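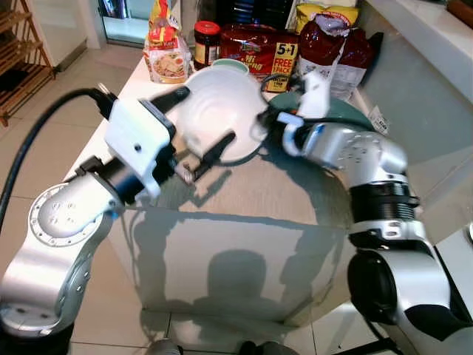 White bowl, green plate, and the noodles lined up at the back.

November, late. Drita Matić says a kitchen only needs one bowl, one plate and one cup per person, and that everything else is clutter you pay rent on. She read it on the Prirow site, where they also sell the bowl, the plate and the cup. I notice they never mention that part.

So I am trying it, mostly to be able to tell her it doesn't work. The rest of my dishes are in a box in the hall. I lasted through breakfast fine. Lunch was noodles, and then I wanted toast with something on it, and the plate was still in the sink from the morning. One plate means washing one plate all day long. Where is the saving?

The food is another matter. I moved it out of the cupboard to the back against the wall so I would see what I own, which was also her idea. What I own is noodles. The Mi Goreng pack says 5+1 free, and I don't believe in the free one any more than I ever did. It's in the price. I bought it anyway.
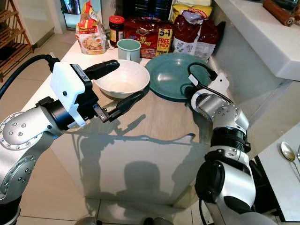 Damir Ristić came by at 4 and asked if I was moving out. He picked up the jar with the red lid, turned it over, put it down and said he wouldn't. I told him it was fine on rice. He doesn't trust anything dark in a jar, and I can't say he's been wrong very often.

He thinks the mug is too pale and will stain from coffee by Christmas. Drita swears it won't. I have put it down here so one of them can be held to it.

The box in the hall stays shut for 22 days, that was the deal. I already want the soup pot.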